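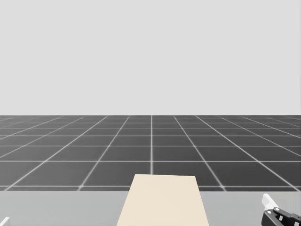
*Piso quadriculado e fundo cinza-claro, em imagem de computador.*

## Quem somos

Oi! Eu sou a Dalva Bastos e toco a Stevora, uma escolinha de cerâmica que começou na garagem da minha mãe com dois tornos emprestados e um forno que desligava sozinho quando chovia (era a fiação, descobrimos bem depois).

Naquela época eu dava aula só aos sábados. Aí apareceu o Ketill Briem, querendo fazer uma caneca para o pai, e foi ficando - hoje ele cuida dos esmaltes e é o único aqui que entende a planilha de queimas. O nosso azul, o Curnska, é receita dele. Levou 800 plaquinhas de teste, e eu ainda tenho uma caixa delas debaixo da pia!

As turmas têm no máximo 5 alunos. Já tentei com mais gente e virou fila no torno, todo mundo de mão suja esperando a vez. Prefiro assim, com tempo para errar a mesma tigela várias vezes e tomar um café no meio.

Desde abril também queimamos peças de quem trabalha em casa. É só mandar mensagem antes, dizendo qual argila usou e o tamanho da peça, que a gente combina a entrega. E se você nunca encostou em argila na vida, venha também - de roupa velha e unha curta, por favor!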